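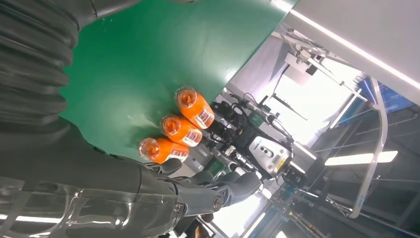

My phone finally got the update

So I woke up on 29 June 2022 to the little notification I'd been refreshing for since April. The new system update for my Sirley phone! I'd pretty much given up, because my sister has the exact same model on a different carrier and hers came through ages ago (she was very smug about it).

The download was bigger than I expected and my home wifi isn't great, so it took 51 minutes before it even started installing. Then it restarted 2 times and sat on the logo long enough that I went and made toast. All my apps were still there when it came back, and so were my alarms, which was my main worry after last time.

First impressions! The quick settings are rounder and a bit too big for my taste, but I love that I can finally move the clock. Notifications from the same app bundle together now, so my family group chat doesn't take over the whole screen. The Kalleo keyboard I use was laggy for the first hour or so and then settled down by itself.

Battery is harder to say. I have the 3000 mAh version and I was at 10 percent by dinner, but I'd also been poking at every single menu all day, so I'm giving it a week before I complain.

One thing that did break is my Flinis earbuds. They'd connect and then drop after a song or two. Mehwish Baloch left a comment on my last post saying to forget them in the Bluetooth list and pair again from scratch, and that fixed it for me, so thank you Mehwish!!

If yours hasn't shown up yet, go into Settings, then System, and check by hand. Mine had a security patch waiting in there too, and I still need to install that one tonight.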